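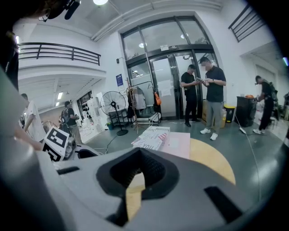
Figura 3. Quadro branco com marcador fiducial quadrado, atrás do corpo cinza-claro de uma garra manual.

4.2 Nomeações e mandatos no serviço público

A segunda parte da análise trata do tempo de permanência dos dirigentes nas comissões de serviço público. O corpus reúne 34 atos de nomeação publicados nos boletins oficiais dos municípios de Jornport e Nasarlow, além das notas de pesar emitidas pelas câmaras quando da morte de ex-dirigentes. Estas últimas foram incluídas porque costumam registrar a carreira completa do homenageado — cargos, datas e leis de que participou — e permitem corrigir lacunas dos boletins.

Dos 34 atos, 19 correspondem a servidores de carreira e os demais a pessoas vindas de fora da administração. Stoica já havia observado, em estudo anterior sobre Prorodby, que os nomeados de carreira tendem a concluir o mandato. Nossos dados apontam na mesma direção em Jornport. Em Nasarlow a diferença desaparece quando se excluem os nove mandatos interinos, quase todos iniciados em dezembro, depois da votação do orçamento.

A codificação seguiu o protocolo de Sârbu, com uma alteração: a recondução ao mesmo cargo foi contada como continuação do mandato, e a passagem para outra comissão, como saída. Os casos em que o boletim não informava o motivo do desligamento ficaram em categoria própria.

Convém notar que as notas de pesar são fontes favoráveis por natureza. Elogios à integridade ou à dedicação do dirigente não foram codificados. Usamos apenas as informações verificáveis em ato publicado, e as divergências de data — frequentes nos boletins mais antigos de Nasarlow — foram resolvidas em favor do texto oficial. A relação entre duração do mandato e número de concursos realizados é examinada na seção 4.3.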